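La galería de la olla blanca

Inicio > Cocina pequeña > Galerías

Pues ya está, por fin abro galería para ella. Lleváis desde octubre preguntándome por la olla blanca que sale en medio blog, y como siempre contesto en los comentarios y luego se pierde todo, lo dejo aquí junto y así lo tengo a mano yo también.

La compré en Benmoussa, la tienda de menaje que hay bajando hacia el mercado de Fliltmont (la del toldo verde, los que sois de la zona ya sabéis). Me costó 134 coronas con la tapa incluida, que me pareció un dineral para una olla tan pequeña, y estuve dos semanas entrando y saliendo sin decidirme. Es de la línea Clultau de Orkama. Había otra más grande, preciosa, pero en mi cocina no cabe ni en broma: tengo un trozo de encimera gris oscuro, un fregadero y para de contar.

¿Para qué la uso? Para todo. Arroz para dos, leche, la crema de coliflor de los domingos de lluvia, huevos cocidos, un puñado de fideos cuando llego a casa sin ganas de nada... Con 700 ml de caldo voy bien servida y todavía queda sitio para que no se me salga. El arroz lo hago así: lo rehogo un minuto, echo el agua, lo dejo 12 minutos con la tapa puesta y luego 6 más con el fuego apagado. Sin levantar la tapa, por favor, que os conozco.

Y hablando de la tapa, que es lo que más me preguntáis. Es de cristal, con el borde metálico y un pomo dorado tirando a champán que me tiene enamorada (sí, ya sé, es un pomo). Se desenrosca, por cierto, y conviene apretarlo de vez en cuando, porque el mío empezó a bailar a los pocos meses y yo ya me veía comprando otra tapa. Un cuarto de vuelta con el destornillador y como nueva.

Los agujeritos del vapor se limpian con un cepillo de dientes viejo y un poco de bicarbonato. El cristal, con vinagre y un trapo que no suelte pelusa, ¡y a secarlo enseguida! Si lo dejáis escurriendo, con el agua de aquí se os llena de cercos. Por fuera, el blanco aguanta mejor de lo que yo pensaba, aunque el estropajo verde ni acercarlo. Cuando se me pega algo en el fondo la dejo en remojo con agua templada y un chorrito de jabón, me voy a hacer otra cosa y a la vuelta sale solo.

Me queda pendiente probarla con mermelada. Una lectora me dejó una receta de mandarina que tiene una pinta estupenda, y en cuanto baje el precio en el mercado me pongo. También quiero encontrarle una bandeja a juego, pero en Benmoussa me dicen que no saben si les va a entrar.

Os dejo con ella, ¡y seguid preguntando en los comentarios!
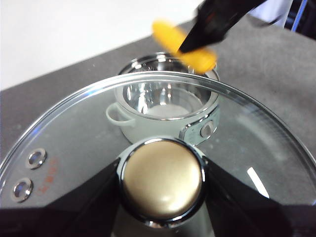 El famoso pomo champán en primer plano, los dos agujeritos del vapor y, al otro lado del cristal, mi olla blanca con su asa.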